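Quiénes somos

Wernach es una empresa de ingeniería dedicada a la enseñanza de tareas de manipulación por demostración. Una persona ejecuta la tarea con una pinza de mano o, cuando el cliente ya dispone de brazo instalado, lo gobierna a distancia. Los registros se depuran, se etiquetan y se entregan en un formato apto para el entrenamiento de políticas de control. No fabricamos robots ni los comercializamos.

Origen

La sociedad fue constituida por Marjatta Seppälä, ingeniera de control, y Marlene Bragança, procedente de la metrología industrial. El primer encargo, para Gultmont, consistía en alimentar una mesa de clasificación con piezas de tamaño variable. La programación por puntos fijos no admitía esa variabilidad y se optó por registrar a operarios realizando el trabajo. El procedimiento resultante, con modificaciones, sigue en uso.

Método de trabajo

Cada tarea se define en una ficha que fija la posición inicial de los objetos, la condición de fin y los errores admisibles. El operador practica hasta mantener un ritmo estable y solo entonces se abre la sesión. Las tomas se realizan en talleres, almacenes y viviendas, con iluminación y mobiliario sin normalizar. La pinza de mano tiene dos dedos articulados y conserva durante toda la toma la misma relación entre cámara y punto de agarre.
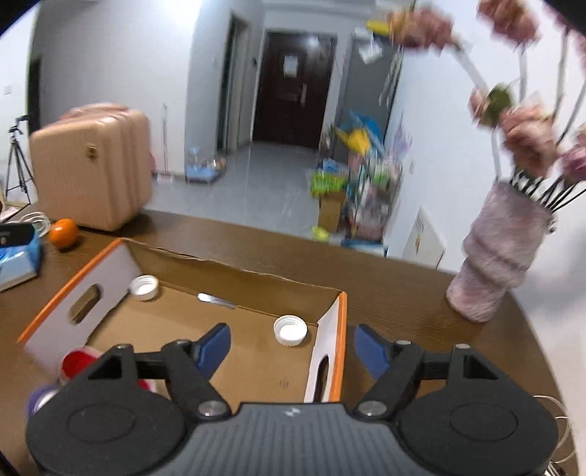
Toma con pinza de mano: dos tapones blancos de plástico en una caja de cartón abierta.

Los objetos pequeños y ligeros se tratan como categoría aparte. Un tapón apoyado con la rosca hacia arriba ofrece un borde estrecho, y el ángulo de aproximación condiciona el resultado más que la fuerza de cierre. La proximidad de una pared de la caja reduce además el espacio disponible para los dedos. En estas tareas variamos la colocación del objeto entre tomas y anotamos por separado los agarres fallidos, que se conservan en el conjunto entregado.

La teleoperación se reserva para tareas con contacto prolongado, como inserciones o roscados, en las que interesa registrar el par en las articulaciones del propio brazo. El puesto remoto funciona con Grilto, nuestro programa de captura, que sincroniza vídeo, pose y apertura de pinza en un único archivo.

Control de calidad

Toda sesión pasa por 2 revisiones independientes. La primera comprueba la continuidad de la trayectoria y la segunda, la correspondencia con la ficha. El último ejercicio se cerró con 1.361 sesiones aceptadas. El plazo de entrega habitual es de aproximadamente 96 horas desde la última toma. Las sesiones rechazadas se repiten sin cargo.

Instalaciones y contacto

La oficina técnica y el puesto de teleoperación se encuentran en el edificio Macedo, planta baja. Las visitas se conciertan por escrito, indicando la tarea que se desea evaluar, las dimensiones y el peso de las piezas y, en su caso, el modelo de brazo disponible. Las consultas sobre captura corresponden a Marlene Bragança; las relativas a integración y formatos, a Marjatta Seppälä.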